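Search the archive
Advanced search
Go

Subject: Re: Entry storage and floor clearance in the shared residences
Date: 17 October 2022
To: residence-life list
From: Office of Residence Services, Ludalport

Dear colleagues,

Thank you for the messages received on this subject. The office has read all of them and replies to the list so that every house has the same answer. The earlier message from Drondlow House is quoted in part, as it raised most of the points the others later repeated.

> Our residents have asked whether the rule on entry halls applies to
> shoes as well as to bicycles and boxes. The notice sent in May speaks
> only of "personal property." Some residents take this to mean that
> shoes must be kept in bedrooms, and they are unhappy about it during
> the rainy months. Others would like a cabinet with doors. We would
> also like to know who pays if a house wants to replace its furniture,
> and whether the Bianchini units used at Arkasia House are the ones
> the office prefers.
>
> Drondlow House desk

On the first point, shoes may be kept in the entry hall. The May notice was written with larger items in mind, and the office accepts that the wording was too broad. The revised text will read "personal property other than footwear in daily use." Footwear that is out of season should go to bedrooms or to the basement lockers.

What matters to the fire inspector is the walking path. A clear width of 40 inches is to be kept from the front door to the foot of the stairs at all hours, including move-in weekend. Shoes should be placed against one wall only. Where a hall is too narrow to allow this, the house desk should write to us before making its own arrangements, as two houses have already done so and the results had to be undone. 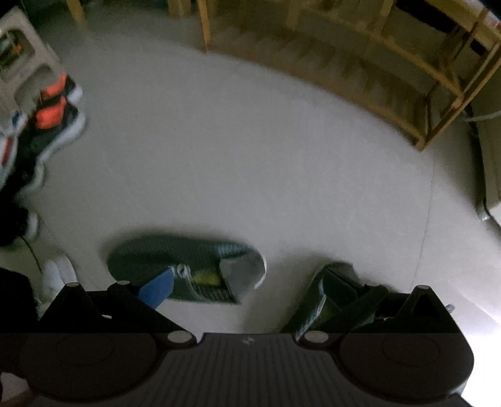 Photo: Residence Services. Slatted wooden rack and footwear on a tiled floor.

On the second point, the office does not prefer cabinets with doors for this use. Doors open into the path, and closed cabinets in the older buildings have been slow to air out. Open racks are easier to clean under and can be moved by one person. A house that already owns a cabinet may keep it, provided the doors can be opened fully without reducing the clear width.

On the third point, each house may spend up to $1,000 from its furnishing account in the current year without prior approval. Requests above that amount go to the office on Form 51, with a written quote attached. The Bianchini units at Arkasia House were bought before the present rules and are not a standard. Houses are free to choose another supplier. Anything taller than a resident's waist must be fixed to the wall by our maintenance staff – please do not let residents do this themselves, even where they offer.

Several houses asked about mats. Rubber-backed mats are allowed inside the front door. Loose rugs are not allowed in any hall or on any landing. Mats should be lifted when the floor is mopped and put back only when the floor is dry.

The message from the annex also asked about lost shoes. The office cannot hold unclaimed footwear. House desks should post a notice, wait 2 weeks, and then pass the items to the donation room on the ground floor of the main building. A short note of the date is enough. No list of individual items is required.

The walk-through of entry halls will go ahead as planned. House desks will receive the time of their visit by separate message, and someone with a key to the meter closet should be present. Halls that do not meet the clear width on the day will be given a second visit before any charge is made – this applies to all houses, including those with an open item from last year.

Further questions on floor clearance may be sent to this list. Questions on the furnishing account should go directly to the office, as they often involve figures that other houses do not need to see.

Respectfully,

Office of Residence Services
Ludalport

Contact the list owner | Copyright Ludalport Residence Services | Back to top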